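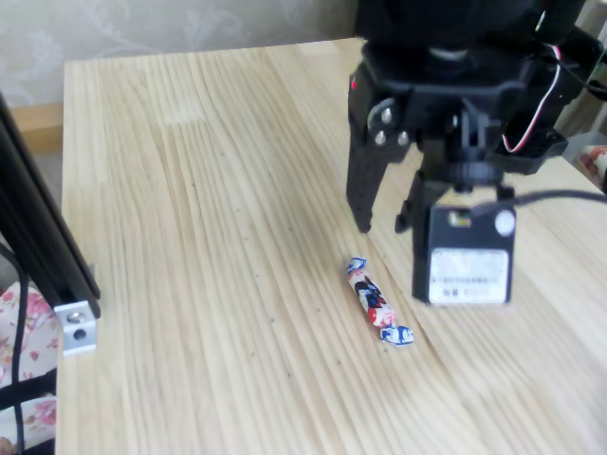
A wrapped candy on a pine tabletop.

Etham dental school opens second implant clinic
5/16/18

The dental school at Etham has opened a second teaching clinic for implant and gum treatment, on Forsyth Street in Trovivville. The clinic has 30 chairs and began taking referrals this week.

Patients will be treated by graduate students in periodontology, supervised by faculty from the main campus. The school expects to see 900 patients in the first year. A first exam, including X-rays, costs $200 — the fee is credited toward treatment if the patient goes ahead.

Work on the building started in February of last year, after the school took over two floors from Jandov, a dental supply company that still has its offices upstairs. The original clinic in Etham stays open, and current patients there will keep their appointments.

Referrals can be made by any licensed dentist. Patients without a regular dentist may ask for a screening visit at the front desk.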